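The Ferry to Fandholm

We use cookies to remember your preferences and to see which stories people read. By staying on this page you agree to this. Accept | Manage settings

By the time Amber Coppens got down to the landing at Andel, the ferry had already let go its ropes, and there was nothing to do but stand there with her suitcase and her box of pears and watch it get smaller. She had run the last part of the way, too, which she hadn't done in years, and her good shoes had rubbed both heels.

"He goes early when the wind's from the west," said a man on the bench. He was old and broad and had a thermos between his feet. "Been doing it since he got the new engine. You'd think it would make him less nervous about the time, but there you are."

Amber said that the timetable was very clear, and that she had it in her purse, and the man agreed that it was a handsome timetable. Then he moved his coat so she could sit down.

His name was Fulgencio Zavala, and he wasn't waiting for the ferry at all. He had worked on the old one for most of his life, selling tickets and coffee and tying things to other things, and now that he was retired he came down in the afternoons to see how they were getting on without him. (Badly, in his opinion, though the coffee had improved.) The next boat was at six, he told her. She might as well have some soup.

It was leek soup, very hot, and she drank it out of the lid while he asked her who she was going to see in Fandholm. She had meant to say only that she was visiting family. But it was a long afternoon and the bench was in the sun, and somehow she found herself telling him about her sister, and the house their mother had left them, and the quarrel over the piano.

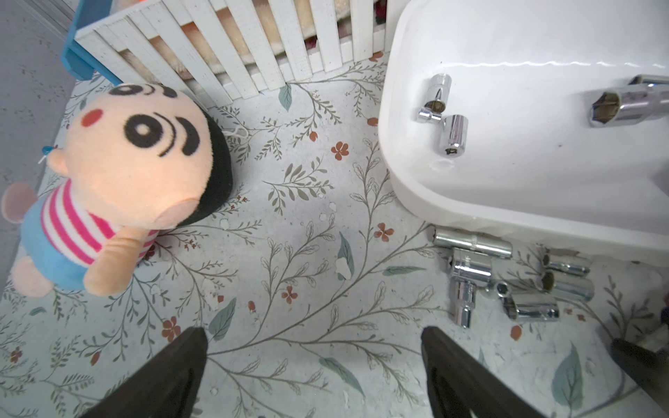
It had been a foolish quarrel, and she could see that now about as plainly as she could see the far shore. The piano had never been a good one. A dealer had offered them 900 for it, and her sister had said yes on the telephone without asking, and Amber, who couldn't play a note and had no room for it anyway, had said some things about greed that she'd thought up on the spot and regretted by supper. That was in December, four years ago. They had sent birthday cards since then, with only their names in them.

"And what happened to the piano?" asked Fulgencio.

"She never sold it. She wrote to me last month and said it was still in her front room and the cat slept on it, and would I like to come."

He thought about this for some time. A gull came down on the railing and looked into the box of pears.

"I once didn't speak to my brother for a whole winter," he said, "and we were on the same boat. He steered and I did the tickets. If I needed to tell him something I'd say it to the passengers in a loud voice. I'd say, ladies and gentlemen, there is a rowboat on the left."

Amber laughed so suddenly that she spilled soup on her skirt, and then she had to borrow his handkerchief, and after that they talked about brothers and sisters in general, and pears, and whether it was better to telephone ahead when you were going to be late or simply turn up. He was for turning up. She was for telephoning, and in the end she did, from the little office with the peeling door, while he stood outside and kept the gull off her things.

It rang for a long time. When her sister finally answered she was out of breath, and Amber had prepared a whole sentence, a good one, but all that came out was, "I missed the boat, Lottie."

"Of course you did," said her sister. "He goes early when the wind's from the west. I should have told you. Have you eaten?"

At ten to six the ferry came around the point with its lights on, though it wasn't dark yet. Fulgencio carried the suitcase down the ramp and wouldn't hear of her taking it back, and he had a word with the young man at the ropes about the way he was holding them. Amber gave him three of the pears. He put one in each coat pocket and kept the last in his hand, and he was still holding it when the boat pulled out and she went to find a seat by the window.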